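LAMB BOXES TALK – Prilcombe village hall, Monday, 7.30

Start with hello, thanks to Dragica for the hall. Phones off. Mention tea at end.

Who we are. 364 ewes, mostly Lleyn crosses, grass all year, hay in the bad months. Not organic, don't pretend to be. Someone always asks.

Why boxes. Mart price was up and down, we had no say in it. Sold first half lambs to neighbours, ran out by November. Then Victor did the sums.

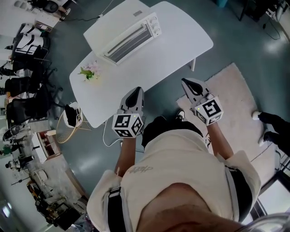
Sums. Box price has to cover kill, cutting, chilling, delivery. Butcher is the big one. Steteck do our cutting, booked months ahead, so if you're thinking of doing this RING THEM FIRST. Don't do what I did and book the abattoir with no cutter.

Hanging time. Seven days for lamb, longer for hogget. People beleive longer is always better, not with a small lean carcass, it just dries out.

What goes in. Half lamb = leg, shoulder, chops, neck, breast, mince if they want it. Slow pause here, read out the cutting list. Folk don't know what to do with breast. Recipe card in every box sorted that.
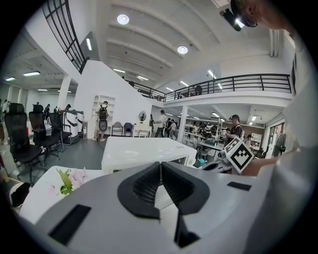 Cooking bit, keep short. Breast first: low oven, three hours, lid on, then lid off to crisp. Neck same but with barley. Chops hot and quick, rest them. If turning them in a pan use something with a proper grip, V-shaped jaws like on the gray tool in the picture, don't stab with a fork. Leg, take it out earlier than you think.

Delivery. Wool liners, ice packs, Havero courier, never post on a Friday. Almost 1000 boxes now and two went missing, both refunded same day.

Mutton. Say someting about mutton if time. Younes has the tasters, back table.

Questions. Price list by the door. Order forms to Mareike, not me, I lose them.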